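Re-stuffing floor cushions: notes on fill weight

The floor cushions in the Laxdal flat went flat over the winter, so in March I opened one seam on each and weighed what was inside. The old fill was polyester fiber, matted into hard lumps near the corners. One cover held 995 g. The fiber had lost most of its spring, and adding more on top would only have made the lumps harder.

I ordered replacement fiber from Zutedano and a small bag of shredded foam from Malico. The foam is heavier and holds its shape longer. The fiber is softer and fills corners better. I settled on a core of foam with fiber packed around it.

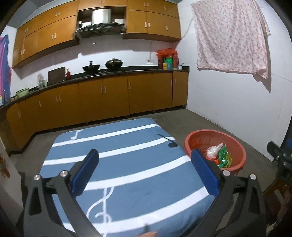 Can the old fill be used again?
Part of it can, if you pull the lumps apart by hand until no hard pieces remain and keep it to the outer layer.

The working method was simple. Leave an 11 cm opening in the middle of one side. Fill the far corners first, with small pieces, then the near corners, then the center. I added fiber in 200 g portions and pressed the cushion flat between portions. If it came back slowly, I kept going. If the seam began to pull, I took a handful out.

Closing took longer than filling. I used a ladder stitch with doubled polyester thread, 4 mm between stitches, and a backstitch at each end. Gander thread snapped twice on the first seam, so I switched to a heavier spool.
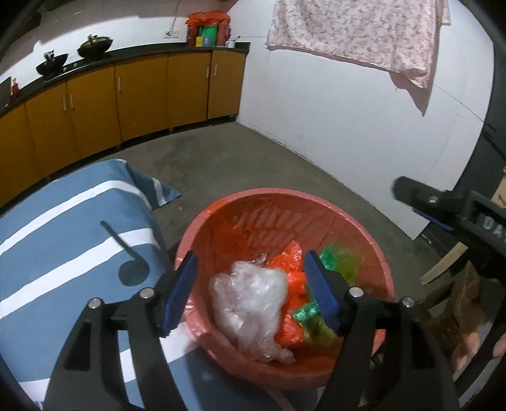

Red basket with colorful bags, on the concrete floor.

After a week of daily sitting the mixed fill had dropped slightly in the center. The corners had not moved. I will weigh nothing further until the fall, when the covers come off for washing.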